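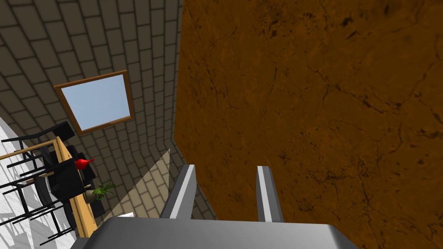

Wrist view, gripper open, red vase and the plant off to the left

Hi all,

Sorry for the slow answer, I was away from the list until 24th May. Meifang Gu wrote:

> Has anyone here spent real time with the Sollotell home
> simulator? We're thinking of getting a lab seat for the two-arm
> package and I can't tell from the web page how much of it works
> out of the box. Mostly I want to know about the camera views and
> whether the rooms are any good. We'd be using it for tabletop
> stuff, bowls and cups, nothing fancy.

I've had the trial for a while now and I like it a lot more than I thought I would! The install was a pain (it wanted a 43 GB download and then complained about my graphics driver), but once it was up I had both arms moving before lunch. The furnished room is the one you'd want. You get a table in front of the robot with some small things on it, and then a dining area and a sofa and TV further back, so your vision code has plenty of clutter to get confused by.
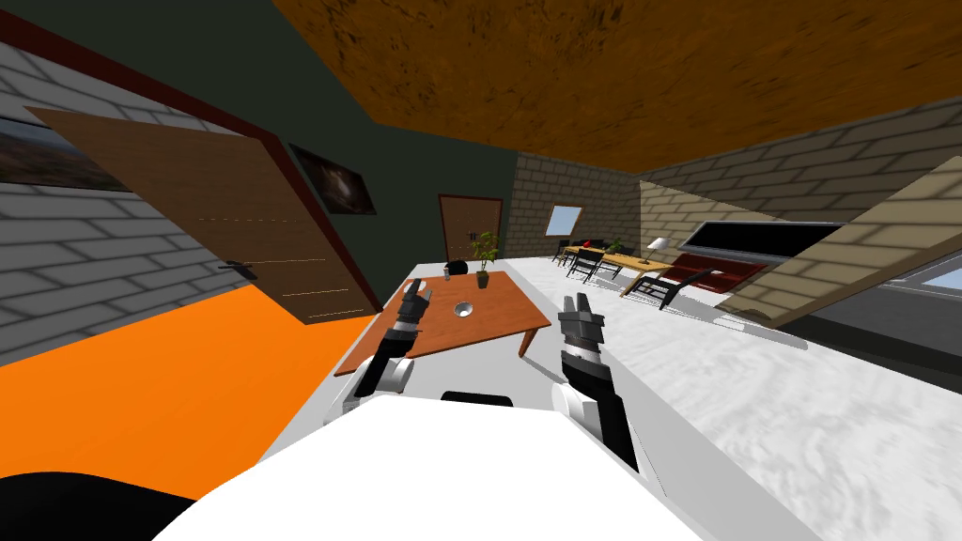
Torso view: both arms reaching toward the table, with the bowl, plant and glass on top

The torso camera comes in tilted by default. There's a roll setting in the camera file, and I'd tell you to fix it, but I left mine alone and got used to it. The wrist view I'm less sure about. It's sharp enough, but the fingers and palm eat up a good part of the picture and the wide lens bends all the straight lines, so budget a day for calibration if you plan to measure anything from it.
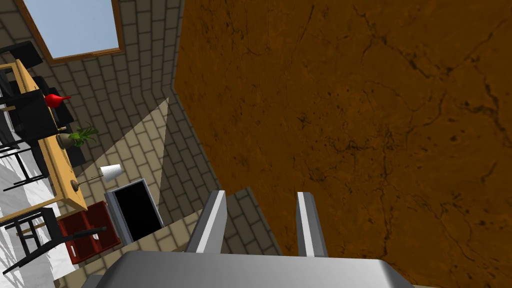
Price is the other thing. The seat was quoted to us at 4000 a year, plus 800 if you want the Cloltarel add-on, where you drive the arms by hand and record your own demos. I'd get the add-on. Without it you're writing every reach as a script, and I gave up on that pretty fast. With it I've saved 1411 short runs so far, a lot of them bad (my left hand is hopeless), but they replay fine and the export went straight into our Zheng loader with one small change to the joint names.

Things I don't love: the manual is thin, the brown surfaces all look a bit like marble to me, and support took a week to answer a question about gripper force. Bowls are still the hardest thing for me, I keep coming in too low with the left arm.

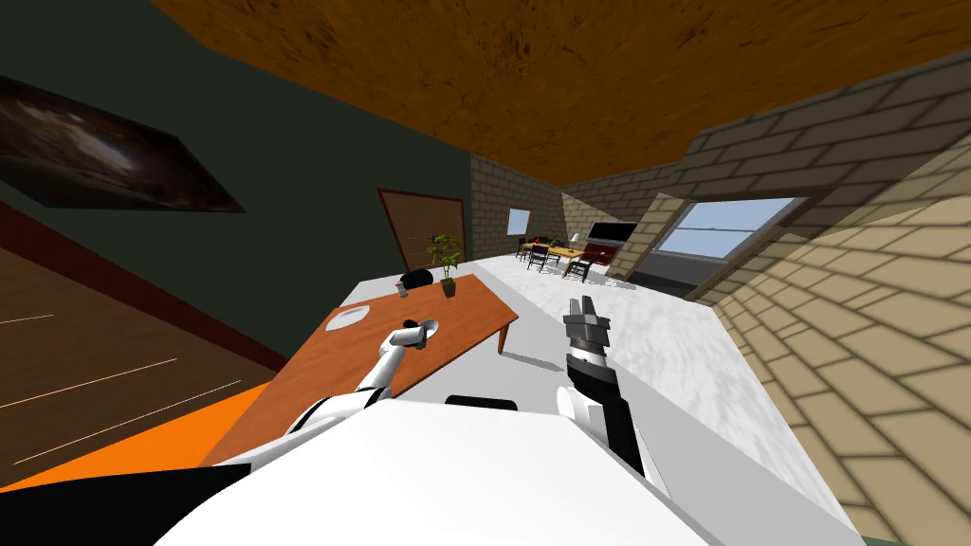

Fledura wrote back to me off list to say the force question is answered in the newer release notes, and that the default grip is set much too strong for thin-walled objects, so turn it down by half before you record anything you care about. I haven't tried that yet, but I'll do a few bowl runs with the lower setting and post the numbers.

Meifang, if you want my config files before you sign up, just shout and I'll send them over.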